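# Hand-held gripper loses the sleeve when folding a jacket

**grarside_bench**

Hello to all. I am building a pair of hand-held grippers at home, with two fingers each and blue pads on the inside. I use them to record folding of clothes, and later I want the same fingers on a small arm. T-shirts and towels go well. My problem is a winter jacket, black, with a hood and reflective piping. I do it on the bed, because my table is too small. 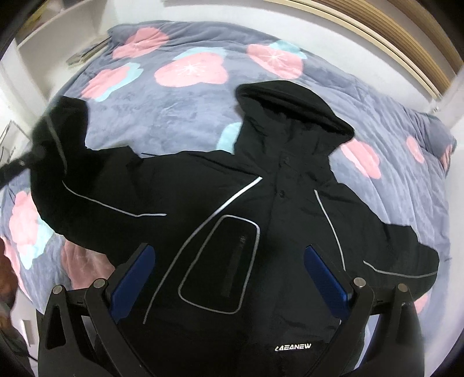 The fingers open to 100 mm and the pads are 22 mm wide. When I take the cuff, I can lift the sleeve, but when I pull it across the chest it often slides out of the pads. If I squeeze more, the linkage plates bend a little and the tips are not parallel any more. The jacket weighs 700 grams on my kitchen scale, so I did not expect such trouble.

Should I change the pads, or make the plates thicker? I would prefer not to cut everything again.

---

**Mahmoud Benkirane**

I had the same trouble with a rain coat, on fingers of similar size. I would leave the plates for now and look at three other points.

First, where you take the fabric. The cuff is thick and gathered, so the pads touch only the top of the folds. Try to take it a few centimeters higher, with the finger tips pointing along the sleeve and not across it.

Second, the pads. Smooth silicone did not hold nylon well for me. I glued on a softer sheet with small texture and cleaned it with alcohol before every session. Dust from a blanket makes a big difference!

Third, use both grippers. One keeps the body of the jacket down near the hem, the other one moves the sleeve.
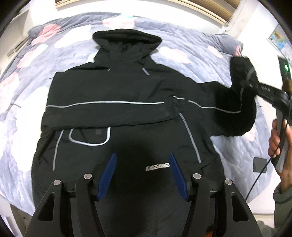
Move the sleeve low, almost touching the chest. If you go high, the whole weight of the sleeve hangs on the pads, and the shoulder starts to pull as well. I have 600 recordings of coats now — the low ones fail much less often, but I did not keep exact numbers.

If the tips still open after this, check the play at the pivots before you blame the plates. A thin washer under each screw head helped in my case.

---

**stodosville_tom**

just use a table. beds are too soft

---

**grarside_bench**

Thank you, Mahmoud. I tried higher on the sleeve this evening and it is already better. The washers I must order, the ones I have are too thick. Do you remember which thickness you used?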